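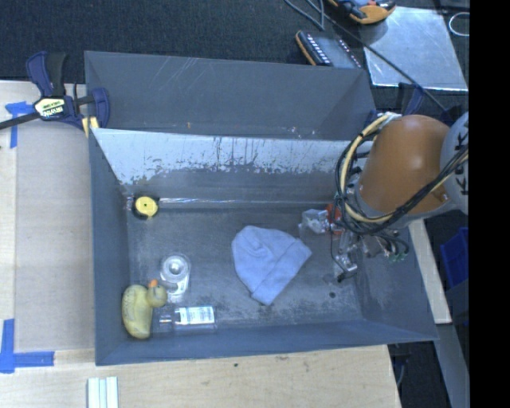

Showing our arm by hand to pick stuff out of a bin and the demos are getting worse the more I do. Set up is a deep grey bin clamped to a wood table, arm comes in from the right, and I drag it by the wrist through each pick while it records. Soft things are the trouble. The blue knit beanie lying flat on the bin floor is the one I dread – I push down, close, lift, and half the time I've dragged it sideways first without meaning to. Clear stuff like the bottle isn't much better. We have 705 demos so far and the policy trained on them hovers over the beanie, wobbles, then closes a bit too high. Every time. Would I be better off driving it remotely with a controller insted of pushing it around by hand? Supervisor wants a decision by Friday. Any help appreciated.

Posted by Delwyn Ellery

Hovering and closing high is what I'd expect from hand guiding. You slow right down before contact, your hand is fighting the joint friction, so the log is full of tiny back and forth moves just above the cloth. Policy copies them.

Before you buy anything try this. Plot gripper height against time for 10 of the beanie demos. If there's a long flat bit before the close, that's your wobble. Trim those pauses out, retrain on the same data, see what changes. Took me an afternoon.

Also are your hands in the camera view while you demo? If yes that's a bigger problem than the wobble. The arm learns with your hand on its wrist and then at run time the hand is gone. What I do is record the drag, step away, replay it with nobody touching the arm, and keep the images from the replay. Doubles the time per demo and you have to put the item back where it was. Beanies never go back quite the same, so for cloth the replay misses a fair bit. Throw those ones out.

On remote – yes, for soft things I'd go remote. Hoses and cables down the side of the arm don't get yanked by your elbow either. We switched in November and didn't go back.

Posted by Oldřich Říha

just use teleop, hand guiding is for welding paths

Posted by Petrică Nedelcu

Disagree with the one-liner, sorry Petrică. Hand guiding is fine for rigid things, you feel the contact through the arm and you don't with a cheap controller. I ran a mixed set at Lakard, 2,002 demos, rigid items by hand and the soft and clear ones remote. Worked ok. Only catch was the speeds didnt match, remote was slower, so we resampled everything to the same rate first.

If you do go remote give yourself a few days of practise and bin all of it. My first ones were awful. Have the operator look at the same camera views the policy gets and NOT over at the table, otherwise they use depth the policy can't see. With clear plastic this matters a lot, glare hides the edges and you'll be picking from memory.

And for the beanie – grab the folded cuff, same way each time. It's the thickest part so there's something to pinch. If 4 people demo it and each one picks a different fold you get the average, and the average is air. Write the rule down and tape it up next to the arm.

Posted by Svetozár Danko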